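Against the Second Sitting

My town has a restaurant, Butovero, that will give you a table at six and would like it back by half past seven. It says so in the confirmation, in a friendly font. I have eaten there four times, and I couldn't tell you what any of the puddings are like.

I don't blame the place for wanting to earn a living. Rents on Sturkley high street are what they are, flour costs more than it did, and a table with two people sitting at it over the last inch of a bottle is not paying for anybody's gas. I have heard the argument from people who run restaurants and it's a good argument. I just notice that it's always put to me as arithmetic, and that I'm always the one being carried over to the next column.

The trouble with a time limit is what it does to the start of the meal. You arrive at two minutes to six, a little out of breath, having circled the car park. You look at the menu as if it were a fire notice. Somebody at the table says they're torn between the lamb and the fish, and where once you'd have enjoyed ten minutes of this, weighing the sides, remembering a fish you had in another town, now you find yourself saying "have the lamb" in a voice you last used on a child with one shoe on. By the time the bread comes you have worked out that you can have a starter or a pudding, and that coffee would be pushing it.

Then there is the hovering. Good waiters used to have a gift for being across the room until you wanted them. The new kind of service has them at your elbow with the question "are we still working on this?", which makes dinner sound like a patio. I put my fork down to make a point about my sister-in-law's extension and the plate was gone before I'd got to the planning permission. There were two potatoes on that plate. I think of them.

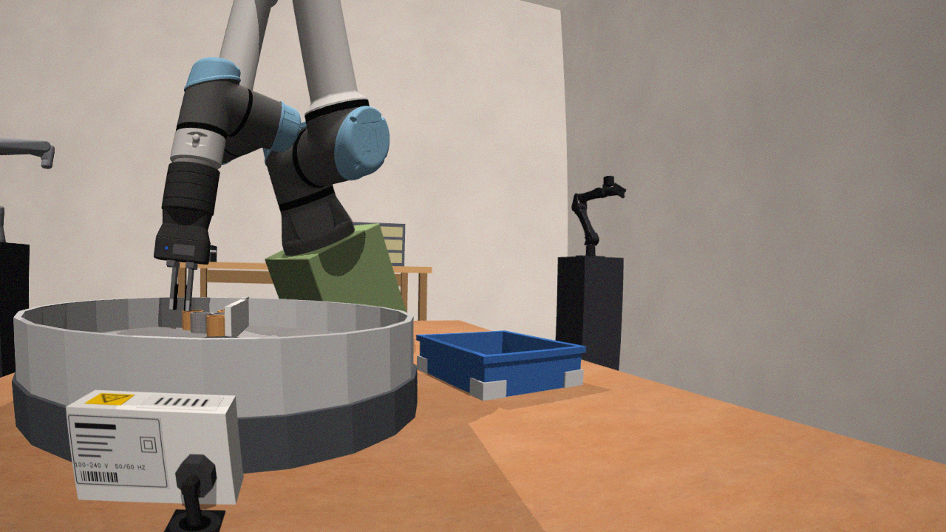

Sharing plates were supposed to loosen all this up, and they have made it worse. The idea is that the food arrives when it's ready, so you may get your beans at five past and the thing the beans were meant to go with at twenty to. Meanwhile the table, which was built for two side plates and a candle, fills up like a bus. A big wide bowl comes down in the middle, something round and grey on bare orange-brown wood, and everyone reaches over it at once, all forearm and elbow, trying not to meet anyone's eye over the last prawn. Five dishes between four people, or three between two, and never a number of croquettes that divides. You are told that the kitchen recommends two to three plates each. The kitchen would.

And small plates are quick to clear. I don't say that's why they caught on, but I have seen how fast the empties go.

I'm old enough to remember the other way of doing things, and fair enough to admit it had its faults. My parents ate out twice a year at a hotel called the Hamis, where the evening had no end because it could hardly be said to have a beginning. You sat in a lounge with a menu the size of a door. You were moved, eventually, to the dining room, where the soup was brown. My father once timed the gap between the soup and the beef and announced it was longer than a half of football. Nobody wanted your table back because there was nobody to put at it, and the place shut when I was 14 with no one greatly surprised.

So I know what happens to restaurants that let people sit. But there is a good deal of room between the Hamis and an egg timer. Bezerra, the little place behind the station, manages to live in it. They do one sitting. It costs more, and I'd guess the prices have the empty hour folded into them, and I pay it without a murmur, which I can't say of many things. The last time I went there were six of us and we were still there at eleven, talking about whether anyone really likes celeriac. The owner had sat down at the next table with his own supper. When he wanted us gone he began putting chairs on tables, starting at the far end, and we had our coats on before he reached the window. I thought that was perfectly clear and very polite.

What I'd ask for is a bit of plain dealing. If I'm hiring a table for ninety minutes, say so on the door and not in the third line of an email, after they've taken my card number. Bring the food in an order that suits eating it. Let me have the whole of the time, too, since I notice the last fifteen minutes tend to be spent with the bill already on the table in its little saucer, with a mint, like a summons. And if the second lot are late, as the second lot very often are, don't leave me standing on the pavement looking in at my own empty chair.

I did that in March. It was raining, we'd skipped the pudding to be out on time, and we stood under the awning waiting for a taxi and watched our table through the glass. It had been wiped, laid and given a fresh candle. It was still empty when the taxi came, and my wife, who had wanted the almond tart, didn't say anything until we were past the roundabout.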